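Setting Up Your Nilano Yogurt Maker (the way I do it)

I've made yogurt in my Nilano every week since last September, and the booklet from Valtska still makes me laugh, so I wrote my own version of the set-up section. Grab a cup of coffee and let's go!

Before the first batch

1. Wash the jars and lids in hot, soapy water. Wipe the base with a damp cloth only.

2. Plug it in and run it empty for 2 hours. You'll get a warm plastic smell the first time – mine was gone by the second run.

3. Let the base cool completely before you put any milk near it.

CAUTION: Never put the base in water or in the dishwasher. The jars are fine on the top rack. The lids are not (I have one very wavy lid to prove it). 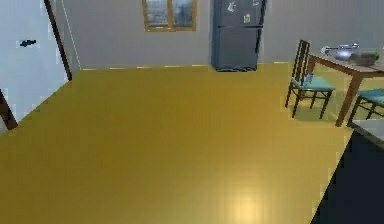 Yogurt hates being jiggled while it sets, so where you park the machine matters more than the booklet lets on. Pick a level counter well away from the dishwasher, the stereo and anything else that hums. Keep it out of the sun, too. If you get a glow on the floor like that cream-colored patch on the yellow, don't set the machine down in it, or one side of your batch may end up warmer than the other.

Making a batch

4. Heat 2000 ml of whole milk until it steams and little bubbles show at the edge. Stir so it doesn't catch.

5. Cool it until it's just warm, between 108 and 112 degrees F on a kitchen thermometer.

6. Whisk in 2 big spoonfuls of plain yogurt with live cultures. I love the Dradevitz kind for this, but any plain one you like to eat will do.

7. Pour into the jars, leave the lids off, put the big cover on and press Start.

8. Come back after more than 5 hours and tilt one jar very gently. If it moves in one piece, it's ready. If it sloshes, give it another hour.

9. Lids on, then into the fridge overnight.

Note: Like it thick? Strain it through cheesecloth in the morning. I stir in salt and garlic from the Sönmez cookbook and eat it with warm flatbread – so good! Save a little plain yogurt for your next batch before the garlic goes in.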